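Inthorpe Textile Care Group
Minutes of the July meeting

14 shares | 3 comments

Present: Thandeka Motaung (chair), representatives of Hendricks, Zoteo and Sesix, and members of the group. Apologies were taken as read.

1. Minutes of the previous meeting
Agreed, with one correction. Under item 4, "shrinkage in width" should read "shrinkage in length".

2. Matters arising
The revised wording for the wool leaflet has gone to the printer. The supplier list remains outstanding and is carried forward.

3. Wash trial
Hendricks reported on the trial of ribbed knits. All loads were washed at 40 degrees on a normal cycle and spun at 700 rpm. Lengthways shrinkage was greatest after the first wash and changed little after the third. Side seams twisted on the lighter pieces. The heavier rib held its shape but took longer to dry flat.

Zoteo asked if the load size had been kept constant. Hendricks confirmed that it had, except in the final wash, when one piece was withdrawn with a dropped stitch. Results for that wash will be marked in the table.

The chair asked that drying times be given separately for flat drying and line drying. Agreed.

Action: Hendricks to reissue the table before the next meeting.

4. Pilling
Sesix presented draft grading notes. The meeting felt that grades 2 and 3 were too close in wording to be used by two people with the same result. It was also noted that cuffs and underarms should be graded apart from the body, as an average hides the worst areas.

Action: Sesix to redraft grades 2 and 3.

5. Storage of knitwear
The draft guidance was taken paragraph by paragraph. Folding is to be advised for all knits above a light gauge. Hangers may be used for fine-gauge cardigans, provided the shoulders are padded.

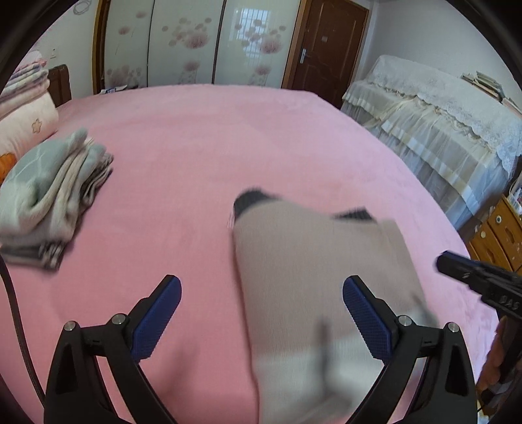
Fold lines should be moved each time a garment is put away. The paragraph on cedar blocks was deleted for lack of evidence. A sentence on washing before long storage was added, moths being drawn to soiled wool.

Zoteo asked for a limit on stack height. No figure was agreed and the matter was deferred.

6. Budget
Printing of the leaflet came to £207, within the sum set aside. No other spending was reported.

7. Any other business
The test room will be closed for repainting in the last part of the month. Samples should be labelled and removed beforehand.

The meeting closed at 4.15 pm.

Related items
Wool leaflet: revised text
Measuring shrinkage in ribbed fabrics
Pilling grades: draft notes
Minutes of the June meeting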